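The Number Nine Shirt

I should say up front that I was never a striker. I was a left back, and not a good one, and the only reason I was wearing nine that night is that our actual nine, Llorente, had driven two towns over to watch her sister have a baby and took the spare kit bag with her in the trunk of her car. So there was one clean shirt left in the locker room, and it had a nine on it, and Coach MacBrayne looked at the shirt and then looked at me.

"Well," she said. "It fits you, doesn't it?"

It didn't, really. But you didn't argue with Marion MacBrayne about shirts or anything else. She had coached Zostley Town Women since before I could tie my own cleats, and she had this way of standing with her hands in her jacket pockets and waiting until you agreed with her.

We were playing Avton. If you didn't grow up around here that won't mean a thing to you, so let me explain: Avton is five miles down the river, they have a nicer field, they have a bus with their name painted on it, and they had beaten us every single time we played since I joined. My cousin plays for Avton. My cousin also borrowed my good winter coat three years ago and I have never seen it again, so there was a personal side to it too.

It was November and the kind of cold that gets in at the wrists. Everybody was doing that little hop on the spot during the warm-up. Skondetti, our keeper, had two pairs of gloves on, the regular kind under the keeper kind, and Coach made her take the inside ones off, and she sulked about it all the way to kickoff.

"What do I do up there?" I asked her while we were lining up.

"Stand near their goal," Skondetti said. "Look confident."

So that's what I did! I stood near their goal and looked confident for most of the first half. I touched the ball maybe as often as the linesman did. Their center back was a tall girl with a braid down to her waist who kept asking me very politely if I was lost. I said no, thank you, I was a forward. She said oh, okay, in a voice I can still hear when I'm trying to fall asleep.

They scored in the 41st minute. A corner, a bunch of legs, and it went in off somebody's knee (mine, if you want to know, because I had run all the way back to help out of pure habit). I stood there on my own goal line in Llorente's number and thought about her sister's baby and how somebody somewhere was having a nice evening.

At halftime I was pretty sure I was coming off. I had already started unlacing one of my cleats. Coach MacBrayne came in, shut the door, and handed out the orange slices, and she didn't say a word to me until the bag was empty.

"Why were you in our box?" she said.

"I was helping."

"I've got four people for helping. You go past the center circle and I'll have you washing bibs until spring."

That was the whole team talk, as far as I was concerned. The rest of them got something longer about pressing on the left side. I laced my cleat back up.

I'm telling you all this from my desk at work, by the way, where I am supposed to be doing the monthly orders. I have been trying to write that game down for years. Every time I sit down to do it I find something else that needs doing first. The coffee has to be made. The pens have to be tested. Today I got as far as the orange slices and then got up and wiped down every desk in the office, mine first and then everybody else's, and then mine again.
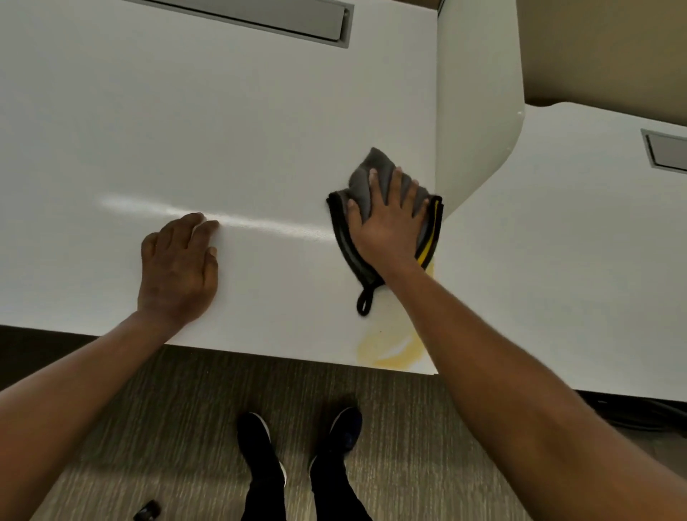

Gray microfiber cloth, white desktop, no new paragraphs.

Okay. Second half.

It took us no time at all to level it. In the 46th minute, before the Avton parents had even come back from the snack window, our right winger hit a cross that she swore afterward was a cross. It sailed over everybody, me included, bounced once and went in at the far post. The Avton keeper just turned around and looked at it. I put both arms in the air like I'd had something to do with it, and the tall girl with the braid said, "Was that you?" and I said, "Kind of!"

After that it was a real game. I can't tell you much about the middle of it because I was busy not going past the center circle, and you'd be amazed how hard that is when you've been a left back your whole life. Your feet want to go home. Twice I caught myself drifting, and twice I heard my last name come across that field like somebody calling a dog out of a road.

Skondetti made a save with her face. She'll tell you it was her shoulder. It was her face, and she got up with mud in her teeth and kicked the ball so far it nearly landed on me, and that was the one.

I want to get this right. The ball came down out of the lights, so I didn't really see it, I just sort of knew where it ought to be. The braid girl was on my left. She went up for it and I didn't, mostly because I was scared of her elbows, and it skidded off the top of her head and dropped right in front of me with nobody around. All that grass! I had never seen so much of it with no one standing on it. At left back there is always somebody running at you.

I ran. I wouldn't say I dribbled, I just kept kicking it and catching up with it. The keeper came out and I remember thinking, very clearly, that she had the same winter hat as my aunt. Then I kicked it one more time, with my toe, the way every coach you ever had tells you not to.

It hit the post.

I know. I know! If I were making this up I'd have put it in. It hit the inside of the post and rolled along the line, and I swear it took a week, and everyone on both sides stopped and watched, and then their left back came tearing in from nowhere, a small redheaded kid with her socks down, and hooked it off the line and out over the fence into the parking lot.

The whistle went before anyone could find the ball. One to one. It was the first time in my life we hadn't lost to Avton, and our whole bench came running on, and people were jumping on Skondetti and jumping on the winger who still swore it was a cross, and I was walking the other way. I went over to that little left back, who was bent over with her hands on her knees trying to breathe, and I shook her hand. I don't think she had any idea why. I just knew exactly how far she'd had to run.

Coach MacBrayne was waiting by the gate with the bibs in a mesh bag. She held it out.

"I stayed past the circle," I said. "I stayed there the whole half!"

"You did," she said. "You also went in off your toe."

So I took the bag. I washed the bibs that night in my mother's machine with the nine shirt thrown in on top, and I hung them over every chair we had in the kitchen. Llorente called late, after midnight, from the hospital. It was a girl, seven pounds, a lot of hair. She asked me how the game went and who had played up front.

"I did," I said.

There was quite a long silence on the line.

"In my shirt?" she said.

"It's drying," I told her, and went to turn it over so the back could get some heat.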